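How to budget for a two-arm robot setup (without forgetting half of it) 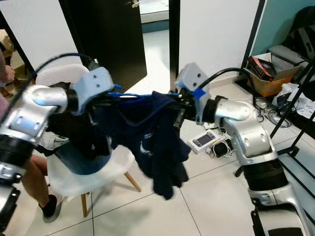

Photo: Kalen workshop / Pravarau

Posted 23/11/2019

When I priced our first pair of arms back in July, I wrote down the cost of two arms, added shipping and felt very pleased with myself. Please don't do it that way! Cloth work like the navy garment in the photo needs a lot more than arms, and the extras are what ate my budget.

Step 1. Write down the job first
One sentence is plenty. Ours was "pick up a piece of clothing with both grippers and hold it up." That sentence told me I needed two arms that could reach each other, and it let me cross a bigger, stronger model off the list (a shirt weighs next to nothing).

Step 2. Price the arm as a full kit
Ask for one quote covering the arm, the gripper, the sensor and every cable. Huet quoted us the bare arm, Drokent quoted the whole lot, and for a week I thought Drokent was the expensive one. Ours came to 19 separate lines once I had both quotes side by side.

Step 3. Add the small stuff
I put aside $400 for this and spent all of it. My list now:
Spare gripper fingers, two sets
Longer cables than you think
Tape (blue shows up nicely on white housings)
A stand or two
Old clothes, all kinds of fabric
A cheap chair or table to work over

Step 4. Measure the room
Stretch a tape out to the full reach of both arms, then add space for a person to sit nearby and for the boxes. You'll have boxes. Check your door width too, while you've got the tape out.

Step 5. Budget your time
Delivery took nine weeks for us. Setup took another 18 days, mostly me and a manual. If you're paying somebody by the hour, that goes in the spreadsheet as well.

Step 6. Leave the service plan for last
I'd get the price in writing with the first quote, then decide after a month of use. We skipped ours and bought one spare wrist cable, which so far is still in its bag.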